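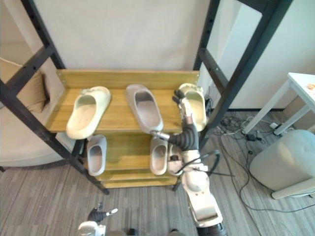
Figure 2. Shelving unit with slide sandals on two levels, in cream, off-white and gray. Black metal side frames, wooden shelves, raised back board on the top shelf.

3.2 Open shelving and the placement of slides

The cabinets discussed in Section 3.1 hide their contents behind a door or flap, so the orientation of a shoe matters little to the person looking at the hallway. Open units are different. The shoe is on view at all times, and its position on the shelf determines both how much floor width the unit must occupy and how easily a given pair can be found. This section deals with open units made of metal side frames and wooden shelves, and with one class of footwear, the backless molded slide.

Slides were treated separately for two reasons. First, they are the footwear most often put on and taken off in the homes we visited, where a pair is commonly kept near the door for short trips to the yard, the mailbox or the trash bins. Second, their shape does not suit the usual rules for shoe storage. A laced shoe has a closed heel and a defined top opening. A slide has an open toe, an open heel and a wide strap, and its sole makes up most of its bulk. It can be laid flat, stood nearly upright against a support, or nested with its partner.

The type of unit considered is shown in Figure 2. The side frames are of the ladder type, with crossbars between uprights and a row of small bolt holes along the uprights. The top shelf has a back board along its rear edge and is fixed to the frames with small screws at the corners. Slatted shelves are found below it. The arrangement in the figure combines two positions. The sandals on the top shelf have their toes toward the back board, and on the level below, the two gray sandals stand nearly upright.

3.2.1 Toe-in placement

In toe-in placement the slide is laid flat with the toe toward the rear of the shelf. The back board acts as a stop. Householders pushed the slide in until it met the board and did not look for any other reference. The heel end then falls wherever the length of the sole puts it. On a shallow shelf this will be close to the front edge, or past it in the case of large sizes. The leftmost sandal on the top shelf in Figure 2 has its heel end hanging near the front edge.

We do not regard a small overhang as a fault. A molded sole is stiff enough to carry its own weight over the edge, and the exposed heel gives the fingers a place to grip from below. Overhang becomes a nuisance when the unit stands beside a walking route, as it did in the Adesov apartments, where the hallway is narrow and the shelf faces the path to the kitchen. Residents there tended to turn their slides at an angle to keep the heel inside the edge. Angling shortens the depth needed but takes up more width, and in the smaller units it cost one place per shelf.

3.2.2 Near-upright placement

In near-upright placement the slide is stood on end and leaned against the rear of the level or against a slat. The depth required falls to little more than the thickness of the sole plus the height of the strap. The clearance above must be greater than for a slide lying flat, and this limits the position to levels with enough space under the shelf above.

Visibility is the main benefit. The footbed faces outward, and wear, dirt and size marks can be checked without picking the slide up. In the Isow row houses, where several family members owned slides of the same color, this was the position most often chosen for the lower levels. The main drawback is stability. A slide with a rounded heel will creep forward on smooth wood when the unit is knocked. Slats reduce the problem if the gap between them is wide enough to catch the edge of the sole, but a wide gap also lets grit through to whatever is stored beneath.

3.2.3 Mixed colors and pair finding

Light molded slides in neighboring shades are easily confused in a dim hallway. Cream and off-white are the most difficult combination, while light gray can be told from either under ordinary ceiling light. Participants were asked to arrange the footwear on a unit in their own home as they would on a normal day, and then to describe how they located a pair. Most of them named position before color. A slide placed on the wrong level was reported as missing more often than one placed on the correct level with the wrong neighbor.

A common habit, recorded in all of the study areas, was to keep one color in one vertical line, so that the eye could run down the unit from one level to the next. The gray sandals in Figure 2 do this in part, with one on the top shelf and another standing below it.

3.2.4 Procedure

The home visits covered Erkmont, Adesov and Isow and were completed in October of the year before submission. In total 576 placements were logged. Each was coded for level, orientation (toe in, toe out, sideways, near upright), overhang at the front edge and contact with a neighboring item. A unit was excluded if fewer than 4 slides were kept on it. Overhang was measured from the front edge of the shelf to the furthest point of the heel and treated as present above 10 mm. Each placement was coded by 2 readers working separately, and disagreements were settled by going back to the field notes.

Shelf depth was taken on the usable surface, in front of any back board. Depths printed on packaging were not used. They normally refer to the outer dimension of the side frame and overstate the space available to the shoe. The Mạc unit, sold flat packed, was the only one whose instruction sheet gave the inner depth.

Toe-out placements were few and are not analyzed further in this section. Wet slides, which several households left on the lowest level or on a mat beside the unit, are taken up in Section 3.4 together with drip trays.

Shares: 4
Comments: 2
Posted 2020-08-19

Related items
Hallway width and the reach zone in small apartments
Slatted or solid: grit and drainage on lower shoe shelves
Back boards and stops in open shelving
Storing children's footwear at floor level
Fixing ladder-frame units to plaster walls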